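Acta de la reunión de noviembre -- Grupo de seguimiento del distrito de ensayo Irkell 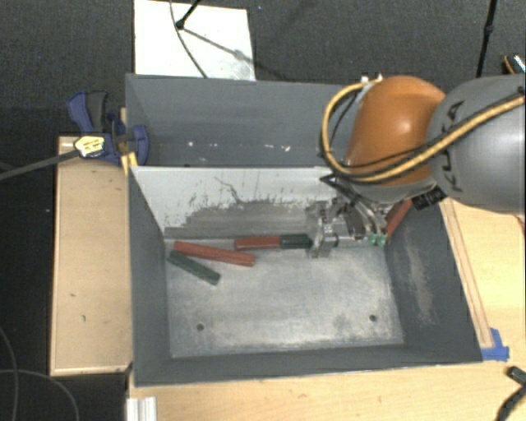
Acta redactada por Tsung-han Fu
Reunión del viernes, sala pequeña de Fernier

Asistentes: Kam-wah Choi (preside), Lui (redes y suministros), yo mismo, que tomo nota, y dos personas de Baslow conectadas por teléfono. Excusa su ausencia la gente de topografía.

Empezamos con quince minutos de retraso porque la línea con Baslow se cortaba, y cuando por fin les oímos bien ya nos habíamos terminado el café. Kam-wah dio por leída el acta anterior. Yo pedí corregir una cosa: puse que el cruce de la calle norte estaba «cerrado» y lo que está es pendiente de cerrar. Aprobada con ese cambio.

1. Estado de las calles

Tenemos ya señalizadas 95 parcelas en el plano definitivo, con su número y su acceso. Me hizo mucha ilusión verlo todo junto en una sola hoja, la verdad, después de tantos meses con planos pegados con celo. Lui recordó que tener la parcela en el plano no quiere decir que tenga acometida, y que en la zona este faltan todavía las arquetas. Kam-wah le preguntó si eso retrasa los ensayos de tráfico y Lui contestó que los de tráfico no, pero los de alumbrado sí.

Los de Baslow quieren que las aceras de la avenida principal tengan el ancho de una ciudad mediana de verdad. Nosotros las habíamos dibujado más estrechas para ahorrar pavimento. Discutimos un buen rato (yo incluido, que me puse un poco pesado con el tema de los bordillos) y al final se acordó ensanchar solo los dos tramos que van a usarse en los ensayos de peatones. El resto se queda como está en el plano.

Acuerdo: Lui rehace el presupuesto de pavimento con los tramos ensanchados y lo manda antes de la próxima reunión.

2. Agua y drenaje

Este punto iba a ser corto y fue el más largo de la tarde. La pregunta de fondo es qué hacemos con una red de saneamiento en un barrio donde no vive gente. Sin caudal las tuberías no se comportan como en un barrio habitado, y entonces medir no sirve de mucho. Lui propone recircular agua desde un depósito, con horarios que imiten los de una casa: mucho por la mañana, poco a mediodía, otro empujón por la noche. A mí me parece una idea estupenda y así lo dije, pero pregunté quién paga la bomba.

Kam-wah prefiere empezar con una sola manzana. Baslow quería tres. Quedamos en una manzana, y si los datos convencen, pasamos a tres en la segunda fase. Desde Baslow pidieron que constara que habrían preferido las tres desde el principio, así que aquí consta.

3. Nombres de las calles

Sigo sin tener lista definitiva. Hasta ahora usamos letras y números y en las llamadas nos liamos muchísimo: la C y la G suenan igual por teléfono, y el mes pasado un camión de grava acabó en la calle equivocada. Propuse nombres de árboles. Lui dijo que árboles no, que en la urbanización donde vive son todas de árboles y tampoco las distingue nadie. Kam-wah sugirió nombres de ríos y ahí se quedó la cosa -- preparo yo una lista y la paso por correo. Si alguien tiene manías con algún río, que me lo diga ya.

4. Visitas

Hemos recibido dos peticiones para venir a ver el distrito, una de un instituto y otra de un ayuntamiento que quiere copiar el sistema de semáforos. A la del ayuntamiento se le dice que sí, con visita guiada y casco. La del instituto se deja para cuando estén tapadas las zanjas de la zona este. Me encargo yo de contestar a las dos, con cariño, que la profesora escribió una carta preciosa.

5. Ruegos y preguntas

Lui pide que se dejen de guardar vallas en la caseta de mediciones, que ya no se puede abrir el armario. Kam-wah pide que los cambios en el plano se avisen el mismo día y que no aparezcan sin más en la carpeta compartida (creo que iba por mí, y tiene razón). Desde Baslow preguntaron por el calendario de la segunda fase. Todavía no hay, se verá cuando esté el presupuesto de Lui.

Pendiente de la reunión anterior y sin tratar por falta de tiempo: el seguro de las fachadas y el cartel de la entrada.

Próxima reunión: en la misma sala, a las tres. Traed el plano nuevo impreso, por favor, que la impresora de Fernier sigue sin tinta.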